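Questions about tray meals and tray service

Hillham House, guest rooms and day lounge
Page kept by Jytte Ingvarsson, kitchen and pantry

Many guests and their families ask me the same things by phone, so I have put the answers on this page. If your question is missing, please write to the kitchen or leave a note at the front desk.

What is tray service?

It is a small meal or a snack that we bring to you on a tray, to your room or to the day lounge. It is meant for guests who do not want to walk down to the dining room, or who come back after the kitchen has closed. You pay nothing extra for it if your stay includes board.

How do I order?

Call extension 829 from the phone in your room. You can also fill in the green card from the desk drawer and hang it on your door before 10 in the evening, then we will read it for the next morning. Please write the room number on the card. We get many cards without it and we must go from door to door to ask.

How long does it take?

For cold things and drinks we need 15 minutes. For soup or toast it is longer, and on Thursday it can be much longer, as this is the day of our deliveries and the pantry is full of boxes.

What can I have on the tray?

Soup, bread, cheese, fruit, yogurt, cookies, and drinks in cans or in cups. In October we change the soups and the summer salads go away. The list in your room may still be the old one. If it says "Dimitriou salad" at the top, it is old, and you can throw it away.

Can I have two drinks?

Yes. The limit is 2 cans for each tray. If you would like more, we will bring a second tray.

Do you open the cans and jars for me?

Only if you ask. We leave everything closed so that it stays fresh and so that nothing is spilled on the stairs. If your hands are weak or sore, please say this when you order and we will open it at your table. You do not need to explain more.

Why do you use the plastic trays and not the nice wooden ones?

The wooden ones from Lelen were beautiful, I agree. But they did not like the dishwasher, and after one winter the corners began to split. The light green ones have a raised rim and they are easy to wipe. They do get small marks with time. These marks do not come off with washing, and the tray is still clean.

Where should tall things stand on the tray?

This question comes mostly from new kitchen helpers, but also from families who carry the tray themselves. Put the tray flat on the table first and load it there, never in the hand. A tall can or jar must stand upright with its whole bottom on the flat part of the tray, not on the rim. Hold it low on the body when you set it down – if you take it by the lid, the lid may turn and come off. Bowls go on last.

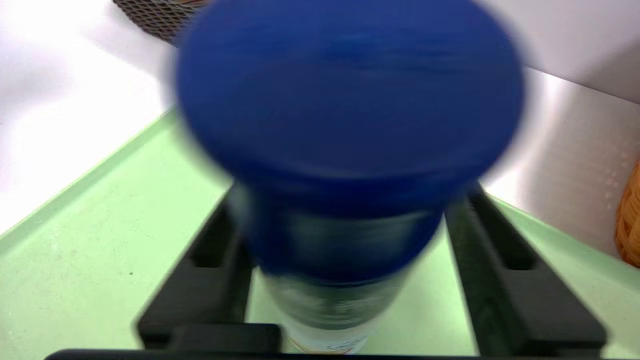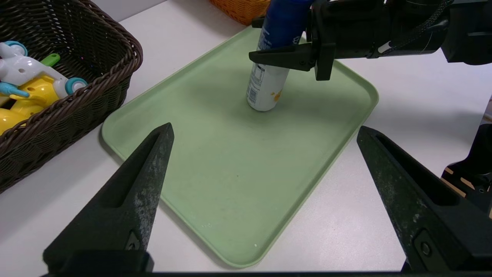
Blue container over the green surface, and the blue and white can upright on its tray.

What do I do with the tray when I have finished?

Leave it on the small table outside your door, or on the white table in the lounge. Please do not put it on the floor of the corridor. Some of our guests walk with a cane, and the light there is weak in the evening.

May I keep food from the tray for later?

Closed food, yes. Soup and opened yogurt, please no. There is a small refrigerator in the lounge, and you may put your things in it with your name and the day. I empty it every week, and things without a name I throw out.

I have an allergy. Is the tray safe for me?

Tell us before your first order, not on the card. We wash all trays together in the same machine, with Prirno powder, which has no perfume. For guests with a strong allergy we keep one tray apart and wash it by hand. The printed labels stay on cans and jars, so you can read them yourself before you eat – please do it, even if you have had the same thing the day before.

Can visitors order too?

Yes, coffee, cookies and cold drinks. They pay at the front desk when they leave. Meals for visitors are served only in the dining room.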